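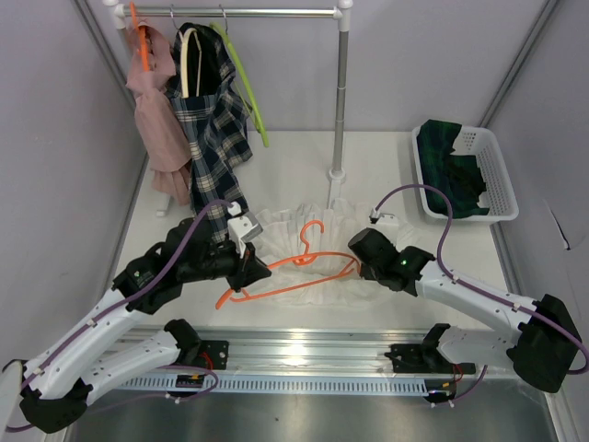

Zasstead is a language school for grown-ups, which means most of our students already have jobs, children, opinions and a deep suspicion of homework. We teach spoken English to people who have moved here and need it for ordinary life – the bank, the landlord, the neighbor with the leaf blower. Our first lessons stick close to whatever is lying about the house. A plaid shirt on a hanger gets you through a color or two, a pattern and the word "hanger" itself, and a lime green one with nothing on it is a decent way into "empty." By the second week you can argue about the rent.

We opened in July, above a shoe store, with one classroom and a kettle. The sign painter spelled our name with a single s and we used it that way for months, as he had already been paid. We have since moved down the street to the old Tosum building, which has four classrooms, an elevator that works when it feels like it, and heating that only knows one setting. Bring layers.

What we teach

Our main course is called Drevia. It runs for 27 weeks, two evenings a week, and takes you from "hello" to complaining in full sentences. There are no grades. There is a test at the end, but only so that you have something to be nervous about, and you may take it again as often as you like.

We also run Chaiyaporn, our Saturday-style course for people who can only manage long mornings, named after the street where one of our founders grew up. It covers the same ground with more coffee.

Our book is our own work. It holds 1496 words, picked by sitting in waiting rooms and writing down what people said. "Deductible" made it in. "Butterfly" didn't, and we get letters.

Who comes here

Over 1000 students have finished a course with us so far. Nurses, roofers, a retired judge, several people who swore they were only dropping off a cousin. You don't need any English to start. You don't need to be good at school either, and a fair number of our teachers weren't.

Classes are small enough that you will be asked to talk. If you would like to sit quietly at the back, please know that we have arranged the chairs in a circle.

What it costs

Drevia is $733, book included, and you can pay it in parts. If that is still too much, come and see the office and we will work something out. The office is the room with the plant. Evening students should use the side door, and push harder than seems polite.

Page last updated Nov 20, 2018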